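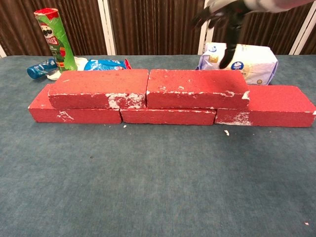
Journal > Home and Family > Old Houses

What My Father's House in Herkelville Taught Me About Staying Put

I've been meaning to write about the house for ages, and every time I sit down I end up with a cup of tea and the old photo albums instead (you know how that goes). But April is when we bought it, so April seems like the right time to try.

My father moved us from Bromstead when I was nine. He had saved 3,000 dollars, which he kept telling us was a fortune, and he used it toward a narrow brick house at the bottom of a hill with a porch that sloped toward the street. If you put a marble by the front door you could hear it roll all the way to the steps. My mother cried the first night. By the end of that summer she had beans climbing up the side fence and had made friends with every woman on the block, so I guess she got over it!

What I remember most is how long everything took. Dad never hired anyone if he could help it. He'd come home from the Bulix plant, eat standing up, and go out back to work on the garden wall until the light went. He laid his bricks the way his uncle had shown him, each one sitting over the joint between the two underneath, and when I asked if I could just stack mine straight up he let me, and then he let me lean on it. I was careful about my joints after that.

The wall took him three summers. He could have finished it in one, but a neighbor would stop by, or it would rain, or he'd decide the corner wasn't right and take it down again. I used to be so embarrassed by that half-built wall. My friend Leonie's family had a proper hedge, trimmed square on top, and ours looked like somebody had wandered off in the middle of a thought.

Now I'm the one with the old house, nearly 200 miles away, and I catch myself doing the very same thing. The hallway has been two different yellows since last fall. The pantry door sticks, and I've gotten so used to lifting it with my hip that I'd probably fall over if somebody fixed it. We talked about selling a while back and looked at a new place over in Bassi with big closets and a garage, and it was lovely, it really was, but I came home and stood in my two-yellow hallway and felt so glad to be there.

Dad still has the house. He's slower now and the beans are my job when I visit, but the wall is standing, and he still walks down to look at it after supper. Last time he said the corner could be better.

Comments

Pádraig Hanrahan: The marble on the porch! We had the same thing in our kitchen. My brother and I used to race them.

Adesuwa Iyamu: Please don't pick one yellow. I like hearing about both. Say hello to your dad from me.

Shabani Muriithi: What kind of beans did your mother grow? I have a side fence that needs something on it.

Contact | Copyright Obinna Odukoya | Back to top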